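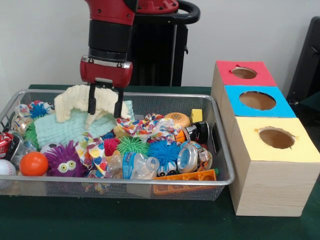
タオルの捨てどきが分からない

投稿:まいにち部屋干し 2019年1月14日
Niro掲示板 > 家事 > 洗濯・布もの

年末の大掃除で棚の奥からタオルが出てきました。数えたら16枚。ふだん使っているのは手前の数枚だけで、奥の層は地層みたいなものです。いちばん下から、今はもうない銀行の名前が入ったやつが出ました。合併を二回くらい経験しているはずのタオルです。

うちは二人暮らしです。全部いっぺんに使う日は来ません。来るとしたら配管が破裂した日でしょうが、その日のために棚を一段つぶしているのもどうかと思い始めました。

みなさんはタオルをいつ捨てていますか。雑誌には「一年で総入れ替え」と書いてあって、それはホテルの人の話ではないかと思いながら読みました。ゴワゴワになったら? 端がほつれたら? 臭ったら? 基準がほしいです。できれば相方を説得できるやつを。相方は「まだ拭ける」しか言いません。そりゃ拭けますよ。新聞紙でも拭けます。

返信:ゆすぎ二回
うちは正月に全部替えます。色も揃えて同じものを買うので、へたるときは一斉にへたります。迷う余地がなくて楽です。
古いのは切って雑巾。終わり。

返信:綿ぼこり
一斉交代派、毎年この時期に現れますね。餅みたいなものか。
自分は「顔を拭いて腹が立ったら降格」でやっています。顔→手→足→床の順に降りていって、床まで行ったら引退です。降格はあっても昇格はありません。うちで十年以上現役の足拭きがいますが、風格が出てきて、踏むのに少し遠慮があります。

返信:まいにち部屋干し
>綿ぼこりさん
降格制、いいですね。ただうちでそれをやると床担当が16枚になります。床はそんなにありません。

返信:角ハンガー
ゴワゴワは寿命じゃなくて洗剤の残りだと思う。捨てる前に、洗剤も柔軟剤も入れずにお湯だけで一回洗ってみて。びっくりするくらい泡が出ることがある。その泡は全部、あなたが過去に払った洗剤代です。

返信:ゆすぎ二回
>角ハンガーさん
泡が出るのはそのとおりですが、それで戻るのはパイルが立っているうちだけです。寝てしまって地の織りが見えているタオルは何をしても戻りません。光に透かして向こうが見えたら終わりです。

返信:角ハンガー
透けるタオルは乾くのが早いという利点がある。梅雨どきに一度使ってみるといい。厚いやつは三日たってもまだ考えごとをしているみたいに湿っている。

返信:ゆすぎ二回
三日干しているのは干し方の問題では。

返信:角ハンガー
北向きの部屋に住んだことのない人の意見は、いつもよく乾いていて結構ですね。

返信:ふきん原理主義
けんかの途中に失礼します。臭いのほうで一つ。
酸素系漂白剤を溶かした湯に浸けます。うちは40度台後半のお湯で一時間。色柄ものは表示を見てください。塩素系と間違えないこと。私は一度間違えて、紺のバスタオルが世界地図になりました。南米のあたりがなかなかの出来でした。
それで臭いが戻らなければ続投。翌日に濡らしてまた臭うなら、もう繊維の奥に住まわれているので退去は無理です。こっちが引っ越すか、タオルに出ていってもらうか。

返信:まいにち部屋干し
>ふきん原理主義さん
これは相方に見せられる基準です。ありがとうございます。今夜、銀行タオルを湯に沈めます。

返信:ぬれ縁
柔軟剤をやめなさい、まずはそれからです。吸わなくなります。
以前Sudeckの濃縮のを人にもらって使っていたころ、風呂上がりに体を拭いているのか水を移動させているのか分かりませんでした。ふわふわで、いい香りで、何も吸わない。職場にもそういう感じの人がいました。

返信:洗濯機の上
>ぬれ縁さん
毎回入れるからでは? 表示の量を守って、三回に一回くらいならちゃんと吸いますよ。うちはそれでずっと困っていません。柔軟剤の話になると急に「やめなさい」の人が出てくるのは、なんなんでしょう。

返信:ぬれ縁
やめなさいと言ったのは、やめるのがいちばん安いからです。買わなければ0円です。使用量を測るキャップも要りません。

返信:洗濯機の上
香りにお金を払っているんです。水に溶けた花畑に。放っておいてください。

返信:綿ぼこり
今日も平和ですね。
ところで、もらいもののタオルって、みんな使ってます? うちの押し入れにはRenaudの箱入りが未開封で眠っています。結婚式の引き出物で、箱が立派すぎて開けるきっかけがない。開けたら負けという気持ちで9年たちました。中身が本当にタオルなのかも、もう確信がありません。

返信:ゆすぎ二回
開けましょう。箱に入れっぱなしだと折り目のところから黄ばみます。うちの実家にあったのは、広げたら見事な十字の線が入っていました。

返信:綿ぼこり
>ゆすぎ二回さん
開けました。
タオルでした。十字、入ってました。

返信:角ハンガー
浸けろ。漂白剤に。

返信:ふきん原理主義
酸素系で。

返信:旅の手ぬぐい
手ぬぐい派から一言よろしいですか。乾く、かさばらない、畳むと薄い。棚一段に80枚入ります。入れたことがあるので間違いありません。

返信:まいにち部屋干し
>旅の手ぬぐいさん
なぜ80枚お持ちなんですか。私は16枚で相談に来ているんですが。

返信:旅の手ぬぐい
柄が違うんです。

返信:洗濯機の上
この人がいちばん重症だった。

返信:旅の手ぬぐい
ほどよく使い古したところで赤ん坊のいる家に進呈すると喜ばれます。新品は硬いので、洗い込んだもののほうがいいんですよ。減らした分だけ、八月に新柄を買います。したがって総数は変わりません。

返信:のし紙
捨てる前提で話が進んでいるので、引き取り先のことを書いておきます。
動物の保護団体で古タオルを受け付けているところがあります。ただし必ず先に問い合わせること。時期によっては余っていて、送りつけられると置き場に困るそうです。バスタオルだけ、とか、ほつれ不可、とか、条件もまちまちです。犬が糸を食べてしまうので。
自治体の古布回収に出せるところも多いですが、雨の日は駄目とか、雑巾にしたものは不可とか、これも場所しだい。私の前に住んでいた町では、回収日に限って雨が降りました。結局、一年かけて同じ袋を出したり引っ込めたりしていました。

返信:まいにち部屋干し
>のし紙さん
保護団体は思いつきませんでした。電話してみます。銀行の名前入りでも犬は気にしないですよね。

返信:のし紙
犬は口座を持っていないので大丈夫です。

返信:ぬれ縁
新しく買う人向けに。長いパイルのふかふかは最初の一か月だけ王様の気分で、あとは引っかかってループがぴろぴろ出てきます。出たループは引っぱらずにハサミで切る。引っぱると一列全部ついてきます。
うちはTrikdaleの薄手に落ち着きました。色が地味で、説明書きも地味で、何の感動もありません。毎日使うものに感動していたら身が持たないので、ちょうどいいです。

返信:洗濯機の上
ぬれ縁さんの家のタオル、全部無臭で灰色なんでしょうね。

返信:ぬれ縁
ベージュもあります。

返信:まいにち部屋干し
途中経過です。
お湯だけで洗ったら、角ハンガーさんの言うとおり泡が出ました。蓋を開けて相方と二人でしばらく見ていました。ちょっとした観光です。
そのあと臭うものを漂白剤に一時間。翌日濡らして嗅ぐ、をやったところ、2枚が不合格でした。光に透かす検査では銀行タオルが落ちました。向こうに相方の顔がよく見えました。
で、問題はここからで、残りはみんな元気になってしまったんです。前より柔らかいくらいで。減らすつもりで始めたのに、現役が増えました。相方は「ほら、まだ拭ける」と言っています。勝ち誇って。

返信:綿ぼこり
全員昇格させてどうする。

返信:ゆすぎ二回
だから正月に全部替えろと。

返信:角ハンガー
うちのやり方で戻ったわけだ。「戻るのはパイルが立っているうちだけ」の人は何か言うことはないか。

返信:ゆすぎ二回
パイルが立っていたから戻ったんです。透けたのは落ちたでしょう。私の書いたとおりです。

返信:角ハンガー
それはまあ、そう。

返信:ふきん原理主義
>まいにち部屋干しさん
枚数で決めてしまう手もあります。一人につき洗い替えを含めて何枚、と先に決めて、入りきらない分を電話した団体に。どれを残すかは相方さんに選ばせるといいです。自分で選んだものには文句が出にくい。うちの場合は出ましたけど。

返信:まいにち部屋干し
そうします。団体のほうはバスタオルだけ受け付けているそうで、フェイスタオルは引き続き行き場がありません。銀行タオルは雑巾にしようとハサミを持ってきたら、相方が「それは残そう」と言い出しました。今は靴箱の中です。

返信:旅の手ぬぐい
手ぬぐいはお入り用じゃないですか。洗い込んだのがあります。

返信:まいにち部屋干し
要りません。
……柄だけ教えてください。

同じカテゴリの最近のスレッド
・洗濯ネットのファスナーだけ先に壊れる
・バスマットは毎日洗う派と週一派、歩み寄れない
・部屋干しの扇風機、首は振らせるべきか
・シーツの角を一人で揃える方法
・片方だけの靴下をいつまで待つか

Niro掲示板では、表示の改善のためにCookieを使用しています。閲覧を続けると、Cookieの使用に同意したものとみなされます。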